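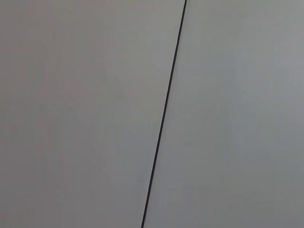
Setting up a table for a robot club takes longer than most people expect, and it's worth doing before anyone switches anything on. The surface wants to be plain, matt and one colour as far as you can manage. Grey is good. A single thin dark line on a plain grey surface stands out crisply even when the grey is a little patchy, so you can leave slight changes of tone alone and spend your time on stains, shiny spots and old tape.

Category: Workshop and Hobby Room
By Américo Frade, 30 March 2020

I help with the student project we call Illus. The group is learning to make a small arm find a line and move along it. These are the notes I give to new members, tidied up a bit.

Cleaning the surface

Wipe down with a barely damp cloth and a drop of washing-up liquid, then go over it with a dry one. Don't use spray polish. It leaves a shine, and a shine under a ceiling light looks like a white blob to a small camera. Sticky marks from tape come off with a little white spirit on a rag. Open a window, and try it on a corner first.

Light

Close the blinds and use the same two lamps every session. Point them at the wall or ceiling so the light comes back soft. If one side of the table is darker than the other, move a lamp before you start changing numbers in the program. We lost most of August to that.

Lines

Start with a straight one. Bends and crossings can wait until the straight run has worked 21 times in a row, which was Sampaio's rule when that team shared our bench, and we have kept it. Set the line at a slant to the camera now and then, or the program will only ever learn to cope with upright ones. Whatever you use, keep the width even from end to end and press out any bubbles.

Keeping pictures

Save 200 stills from each session and put them in a folder named after the task. Throw out the blurred ones the same evening. Gekeck and Fadovent, the other two groups, keep everything and can never find what they need.

Packing up

Coil the leads loosely and tie them with a strip of old cloth. Put the cap back on the lens. Charge the batteries to 3 bars if they are going in the cupboard for a while.

Contact | Copyright | Back to top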